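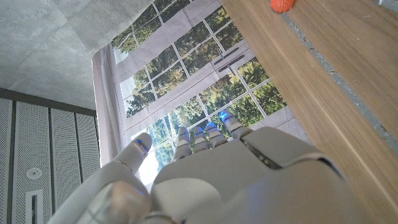 taron51
Senior Member, Windows and Doors board
August 9, 2024

Looking for opinions on storm windows vs. full replacement. House is from the fifties, original wood sashes, single pane. Pumska quoted me 2,552 for interior storms on the whole first floor. Replacement would be a lot more than that. Heating season starts in October here and I want it settled by then.

jevard_k
Go with the storms. Old wood sashes can be repaired – vinyl ones get thrown out. Mine cost me 300 a window and the drafts stopped.

NicAodha
Disagree. I had interior storms for two winters and got condensation on the old glass both times. Replaced the lot and would do it again.

jevard_k
Then room air was getting past your storms. Check the seals.

NicAodha
Checked them. Twice.

taron51
Did either of you redo the glazing putty first? Mine is cracked on the north side.

jevard_k
Yes, do that before anything else. Allow a week before you paint.

Recent topics
Sash cord or chain?
Painted shut, second floor
Best caulk under 200 a case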